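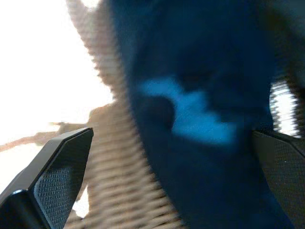 Navy blue fabric with a lighter patch of sky blue.

Inside the Prakitz open house

If you watched Clutov in the early years, you already know the hallway. It's in the background of maybe half the sketches, the one with the crooked water fountain, and I walked right past it in November with my coat still on and had to turn around and go back. It's so short! On screen people are always running down it for ages. In real life it's a few steps and then you're in the restroom.

Prakitz, the company behind Clutov, opened its studio to viewers for one long afternoon, and I got one of the 52 spots on the early tour. I drove up to Windusia the night before, stayed at a motel by the highway, and was standing outside the building by eleven with a very large coffee. Doors were at noon. I wasn't even close to first in line.

The outside gives nothing away. It's a low brick office next to a tile store, with a buzzer and a paper sign. Inside, though, it's Clutov from wall to wall - old props on top of filing cabinets, fan art all the way up the stairwell, a whiteboard of rejected show titles that we were asked not to photograph (there's one I will be laughing about until I die).

The tour started in the main stage room, where they shoot the weekly game show. The desk is smaller than I expected and the ceiling is much higher. A crew member named on her badge only as "Lights" showed us how they get the sunset look in the window behind the hosts, and let a kid from our group slide the dimmer up and down. Everyone clapped at the sunset. We were that sort of crowd.

Then came the edit bays, which I thought I'd be polite about and ended up loving. They played us a raw take from an episode that hasn't come out and then the cut version. The raw take ran 32 minutes. The joke that survived was one line and a look. I've watched these people for years and never really thought about how much gets thrown away, and the editor seemed perfectly cheerful about it. She said the hard part is cutting a friend's favorite bit and then having lunch with them.

Next door is the podcast room, home of Bogale. I came to Prakitz through Bogale, so this was my moment. It started as a late-night call-in show that Fasil Woldegiorgis ran out of his apartment, and for a long time it had 3,258 subscribers, a number he got so attached to that he had it printed on a mug when the show finally passed it. The mug is there! It's on the shelf behind his chair, full of pens. You can't see it from the camera angle they use.

Fasil did a question session at three, sitting on the edge of the stage with his feet dangling. He is exactly as fast as he sounds. Somebody asked how he went from doing other people's sound to hosting, and he told the whole story: he was hired at Prakitz as a sound guy, filled in on Clutov when a host got stuck at an airport, and was so nervous that he kept adjusting his own microphone on air. Viewers thought it was a bit. It became a bit. He still does it.

He was more serious when someone asked about privacy. He doesn't talk about his family on the show, and he said he'd like to keep it that way, and that most people have been very decent about it. He thanked the moderators by their usernames, a couple of whom were in the room, and they got the biggest cheer of the day.

After that it was open floor until six. There was a signing table, a trivia contest (I went out in the second round on a question about a theme song, and I'm still sore), and a sale of leftover merch in the loading area. They said there would be 2,000 items and it looked as if most of them were the lime green hats from the charity stream. I bought a hat. I bought two hats.

A few notes if they do it again. Parking at the tile store is not allowed and they mean it, so use the lot behind the library. There's one elevator and the staff will take you up if stairs are a problem, just ask at the front desk. Food was a single taco truck with a slow line, but the tacos were great. Bring something for Fasil to sign that isn't shiny, as the marker slid right off my friend's water bottle.

I drove home with Bogale playing the whole way, starting from the first episode. You can hear his refrigerator in it.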